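Speaker notes: Two arms, one planner (May meetup, 20 min slot)

Hi everybody, thanks for squeezing in! I work on the planning side of Prultton, our little scheduler for two-arm cells, and tonight is mostly about shadows and stale poses. (Slow down here, I always rush the intro.)

Slides 2 to 5, click through, let people look. All simulator renders, yellow cylinder and teal disk setup.
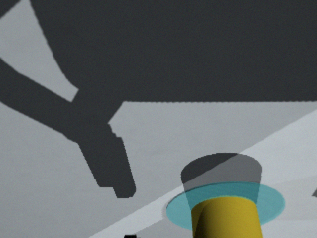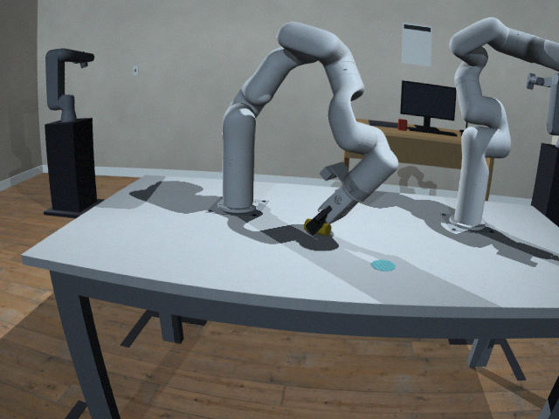
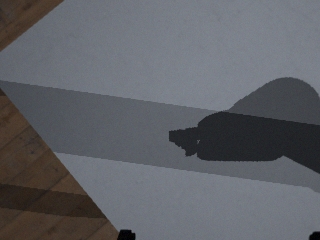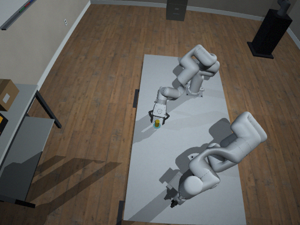
So, my first version of the pose estimator was a color threshold and a prayer. It worked great until I turned on hard lighting, and then the arm's own shadow would slide over the target and the estimate would wander off. I lost most of a month to that!

Fix number one: randomize the light. We render 3,000 variations a night now, and Juwita Subramaniam wrote the sampler (wave at Juwita). Fix number two: stamp every pose with a time, and have the planner refuse anything older than 600 milliseconds. Boring, and I love it.

Then the planner. Each arm reserves a chunk of space before it moves, and the other one waits or replans. Replanning takes around 46 milliseconds on my laptop. Show the Goh log viewer if there's time, skip it if the clock says 7:50.

Questions, then pizza.

Recent talks
Zesden: replaying a bad grasp
Why Alenus dropped its state machine
Camera calibration for impatient people

We use cookies to remember your settings. Accept / Manage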